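Fri 12 May
Pre-session check, remote teaching cell, Skirnetdale
Checked by: Žydrūnas Luik
Task: block sorting, taught by hand controller, sim first and then the real arm

I went through the list before anyone logged in, coffee in one hand, so the comments are longer than usual. Anything marked OPEN needs to be closed before the real arm gets power. The sim part can go ahead as is.

## 1. Operator station

- [x] Chair, desk and screen at a sensible height
- [x] Hand controller charged, strap not frayed
- [x] Dead-man trigger drops the link when released
- [ ] Spare controller paired — OPEN

The trigger is nice and crisp since we swapped the spring. I let go of it over and over in odd positions (upside down, left-handed, while reaching for a pen) and the link dropped every time. The spare still wants to pair with the old Stuker receiver in the other room, so please don't grab it in a hurry and assume it's talking to our setup. I put a strip of tape over its power button for now.

## 2. Link and software

- [x] Command delay under the 500 ms cutoff
- [x] Cutoff tested by pulling the network cable
- [x] Speed limit set to "teach"
- [x] Recording folder has space

Delay sat at 139 ms while I was watching, and I'm happy with that for slow moves. I then loaded the network on purpose by copying a big folder across and got it up to 357 ms. You can feel it at that point! The arm lags your hand and you start to overcorrect, so if yours gets anywhere near there, stop and let it settle before you go in for a grasp. Pulling the cable froze the arm as it should, and it stayed frozen when I plugged back in until I pressed resume.

## 3. Sim start position

- [x] Gripper high and clear of everything
- [x] Nothing held at start
- [x] Small cubes all reachable
- [x] Tall box noted in the session plan

The scene loads the way Navickas set it up, and I've left the layout alone. My one worry is the magenta box. It's noticeably taller than the other two, and new people tend to plan their path by looking at the low ones and then swing sideways straight into it. Lift first, then travel, please.

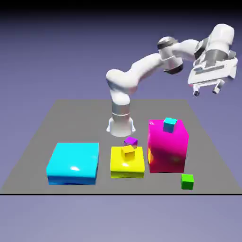

*Item 3, sim start position: arm raised over the right side, green cube on the table, the other small cubes up by the boxes.*

The green cube is a good first pick. It's out on its own near the front right corner, so you've got room to come down on it, but keep an eye on the magenta box behind it if your wrist is tilted. I'd leave the purple and yellow ones until later. They overlap from this view, and I had to orbit the camera before I trusted my own idea of where one stopped and the other began. Same goes for the yellow cube against the yellow box, where the colors nearly match.

## 4. Real arm and table

- [x] Base bolts tight
- [x] Emergency stop within reach of the floor person
- [x] Fingertip pads seated
- [x] Floor tape visible
- [ ] Cable at the wrist re-clipped — OPEN

The wrist cable has some slack in it and I could hook a finger under it, so a box corner could do the same. Pririvix are sending the proper clips. Until they're on, no real arm runs with the tall box out, full stop. I know a zip tie looks tempting (I looked at the zip ties too), but the last one pinched the cable when the wrist rolled.

## 5. Hand guiding

- [x] Arm goes limp only with the enable button held
- [x] No drift after the button is released
- [x] Guide hand stays off the fingers

Lovely and light today. Hold the arm by the forearm and keep your other hand on the enable button, not resting on the table under the gripper. I caught myself doing exactly that during the drift check, so I'm adding it here in writing.

## 6. During the session

- [ ] One person drives, one person watches
- [ ] Say "recording" out loud before each demo
- [ ] Bad demos marked as bad on the spot
- [ ] Break after 3 failed grasps in a row

Leave these blank until you're running and tick them as you go. On the bad demos — don't delete them, just mark them. I'd much rather sort through a messy folder than wonder why the numbering jumps.

Result: sim approved, real arm on hold for the wrist clip. Spare controller can wait until Monday, but it stays taped.

Ž. Luik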